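# Kusach - Wortliste zu Putzen, Spülen und Aufräumen

Kusach sammelt regionale Bezeichnungen aus dem deutschsprachigen Haushalt, vom Bodentuch bis zum Abtropfgestell. 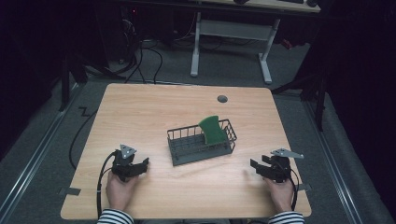
Die Liste umfasst in der aktuellen Fassung 1687 Belege. Ein Belegeintrag ist eine Form, die eine Person für einen Gegenstand oder eine Tätigkeit angegeben hat, zusammen mit einer groben Ortsangabe. Dieselbe Form kann also mehrfach vorkommen, wenn sie von verschiedenen Personen oder aus verschiedenen Gegenden stammt. Wer nur die Formen ohne Herkunft braucht, nimmt `formen.csv`, dort sind Dubletten zusammengefasst.

## Dateien

| Datei | Inhalt |
|---|---|
| `belege.csv` | alle Belege, eine Zeile pro Angabe |
| `formen.csv` | zusammengefasste Formen mit Verweis auf die Belege |
| `konzepte.csv` | Liste der abgefragten Begriffe mit standardsprachlicher Bezeichnung |
| `regionen.csv` | Regionsschlüssel und ausgeschriebene Namen |
| `fragebogen.md` | Wortlaut der Fragen, letzte Fassung |
| `AENDERUNGEN.md` | Änderungen je Version |

Alle CSV-Dateien sind UTF-8 ohne BOM, Trennzeichen ist das Semikolon. In Excel bitte über den Datenimport öffnen, beim Doppelklick gehen je nach Einstellung die Umlaute kaputt.

## Felder in `belege.csv`

- `id` - laufende Nummer, wird nicht neu vergeben, auch wenn ein Beleg gelöscht wird
- `konzept` - Schlüssel aus `konzepte.csv`, z. B. `bodentuch`, `handfeger`, `spuelschwamm`
- `form` - die Form, wie sie angegeben wurde
- `form_norm` - normalisierte Schreibung (siehe unten)
- `genus` - `m`, `f`, `n` oder leer
- `region` - Schlüssel aus `regionen.csv`
- `gebrauch` - `eigen`, `gehoert` oder `frueher`
- `welle` - Erhebungswelle, 1 bis 4
- `anmerkung` - Freitext, oft leer

Beispielzeilen (Spalten gekürzt):

```
konzept;form;genus;region;gebrauch
bodentuch;Feudel;m;nord;eigen
bodentuch;Aufnehmer;m;west;eigen
bodentuch;Scheuerhader;m;ost;frueher
handfeger;Bartwisch;m;at;eigen
handfeger;Kehrwisch;m;suedwest;gehoert
geschirrtuch;Geschirrhangerl;n;at;eigen
```

## Erhebung

Die Belege stammen aus vier Wellen. In der ersten hat Shabani Rotich Papierbögen ausgelegt, unter anderem in Waschsalons und Volkshochschulen. Die späteren Wellen liefen über ein Onlineformular. Beide Wege benutzen dieselben Fragen, allerdings wurde der Bogen nach der ersten Welle umgestellt: Die Tätigkeiten stehen seitdem hinter den Gegenständen. Vorher haben viele beim Verb einfach das Substantiv wiederholt, das sie kurz davor gelesen hatten (*feudeln* nach *Feudel*). Wer mit den Verben arbeitet, sollte Welle 1 getrennt auswerten.

Gefragt wurde mit Umschreibungen, nicht mit dem Standardwort. Für den Spülschwamm lautet die Frage zum Beispiel: »Womit waschen Sie Teller ab, wenn Sie keine Bürste nehmen?« Das bringt Antworten, die gar nicht den Schwamm meinen, sondern einen Lappen. Solche Belege sind beim Konzept `spuellappen` einsortiert, der ursprüngliche Fragenbezug steht in der Anmerkung.

Pro Person waren mehrere Antworten je Frage erlaubt. Die Reihenfolge der Nennungen wurde nur online gespeichert und ist nicht Teil der Veröffentlichung.

## Normalisierung

`form_norm` folgt möglichst der üblichen Rechtschreibung. Angeglichen werden Groß- und Kleinschreibung, Bindestriche in Zusammensetzungen und offensichtliche Tippfehler. Nicht angeglichen werden Lautformen, auch wenn sie nahe am Standard liegen. *Lumpe* und *Lumpen* bleiben zwei Formen.

Diminutive sind ein Streitfall. In Version 2 standen sie unter der Grundform, Ignacio Jara hat sie für Version 3 wieder herausgelöst. Bei *Lappen* und *Läppchen* spielt es keine große Rolle, beim österreichischen *Hangerl* wäre eine Rückführung schlicht falsch.

Bei Schweizer Belegen schwankt die Schreibung stark. Wir haben sie so gelassen, wie sie kamen, und nur eindeutige Fälle zusammengeführt.

## Regionen

Es gibt 7 Regionsschlüssel: `nord`, `west`, `ost`, `suedwest`, `suedost`, `at`, `ch`. Die Grenzen sind grob und folgen den Bundesländern, nicht den Dialekträumen. Hessen liegt komplett bei `west`, was für den Süden des Landes diskutabel ist. Feinere Ortsangaben liegen uns vor, werden aber nicht veröffentlicht, weil bei kleinen Gemeinden Rückschlüsse auf einzelne Personen möglich wären.

Südtirol, Ostbelgien und Luxemburg fehlen. Die wenigen Einsendungen von dort reichen für einen eigenen Schlüssel nicht aus.

## Bekannte Probleme

- Der Westen ist überrepräsentiert, vor allem in Welle 2. Anteile über alle Regionen hinweg bitte nicht ohne Gewichtung angeben.
- `genus` ist auf den Papierbögen oft nicht ausgefüllt. Leere Felder wurden nicht ergänzt, auch dort nicht, wo das Genus auf der Hand liegt.
- `gebrauch = frueher` heißt manchmal »habe ich früher selbst gesagt« und manchmal »hat meine Großmutter gesagt«. Der Bogen unterscheidet das nicht.
- Beim Konzept `kehrschaufel` sind einige Antworten vermutlich auf das Set aus Schaufel und Besen bezogen.
- Markennamen, die als Gattungswort verwendet werden, stehen unverändert in `form` und sind nicht eigens markiert.
- Das Konzept `abtropfgestell` kam erst mit Welle 3 dazu und ist dünn belegt.

## Nutzung

Zum Einlesen in Python genügt:

```python
import pandas as pd
belege = pd.read_csv("belege.csv", sep=";", dtype=str, keep_default_na=False)
```

`keep_default_na=False` ist wichtig, sonst werden leere Anmerkungen zu `NaN` und die Abgleiche mit `formen.csv` schlagen fehl.

Für Karten empfehlen wir, nur Konzepte mit mehr als 20 Belegen je Region zu verwenden. Darunter sieht man vor allem, wer zufällig mitgemacht hat.

Die Liste eignet sich nicht als Lernwortschatz. Veraltete, scherzhafte und familieninterne Wörter stehen gleichberechtigt neben den gebräuchlichen.

## Lizenz und Zitierweise

Daten unter CC BY 4.0, Skripte unter MIT. Bitte so zitieren:

> Jara, Ignacio; Rotich, Shabani: Kusach - Wortliste zu Putzen, Spülen und Aufräumen.

Die Versionsnummer aus `AENDERUNGEN.md` bitte mit angeben, die IDs bleiben stabil, die Zuordnung zu den Konzepten nicht unbedingt.

## Mitmachen

Korrekturen am liebsten als Issue mit der `id` des Belegs. Neue Wörter bitte nicht direkt in die CSV schreiben, sondern über das Formular einreichen, damit Region und Gebrauch mit erfasst werden. Die nächste Fassung ist für Januar geplant. Einsendungen, die danach eintreffen, kommen in die übernächste.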